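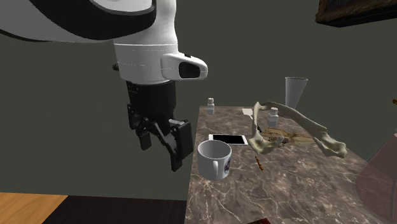 Plevel Stone Countertop Sealer

Penetrating sealer for marble, granite, limestone, travertine. Water based, low odor, dries clear. Does not change the color. Made by Groen, sold here in the 17 oz bottle and the 2 gallon shop jug.

What it does

Soaks in and slows down stains. Coffee, oil, red wine, tomato. Gives you time to wipe. Will NOT stop etching from lemon or vinegar, no sealer does, please don't write us about etching. That's the acid eating the polish and it's a different problem. See Orkodus polishing powder for that.

Coverage

17 oz bottle covers up to 200 sq ft on dense polished stone. Honed or tumbled drinks more, figure half. Brown and gray marbles vary a lot slab to slab so do the drop test first.

Drop test

Teaspoon of water on the bare stone. Leave it 10 minutes. Wipe. Dark spot = needs sealer. No dark spot = leave it alone, you'd just get haze.

How to apply

Clean with stone soap, rinse, let dry overnight.
Wipe on an even wet coat with a white cotton rag or foam pad. Small sections.
Wait 5 minutes. Don't let it dry on the surface.
Buff off everything thats left with a clean dry towel.
Second coat after 2 hours if the drop test still shows dark.

Front edges get skipped all the time. So do the strips behind the faucet and next to the stove. Those are the spots that stain first, hit them twice.

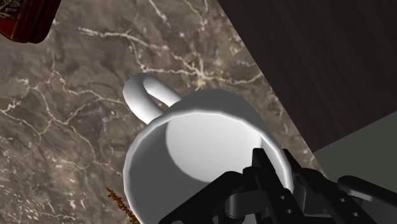
Keep the top dry for 24 hours after the last coat. Dishes and cups can go back the next day. Full cure is three days, no oil or wine spills before then if you can help it.

If you get haze: too much product, not enough buffing. Put a little fresh sealer on a rag, rub the hazy spot, buff right away with a dry towel. Old haze may need a white nylon pad. No steel wool ever.

Not for quartz, laminate, or concrete with a topcoat. Nothing to soak into. It'll just sit there and go sticky.

Sizes

17 oz bottle, screw cap
2 gallon jug, spout included
Pads and towels sold seperately

Shop jug ships ground only. Keep from freezing. Once it freezes its done, toss it.

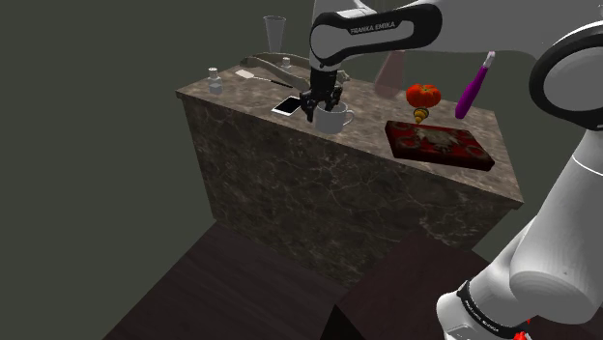
How often do I need to reseal?

Once a year for a busy kitchen, every two or three years for a bathroom. Go by the drop test, not the calendar. Lighter and more porous stones come up sooner.

Used by

Barach Stone Yard, on every slab that leaves the shop. "Went through 1000 bottles before we switched to the jug. Buff it properly and you're fine." Wellington Xavier, shop foreman

Returns on unopened bottles only. Orders in by 2 pm go out same day. July shutdown orders ship when we're back.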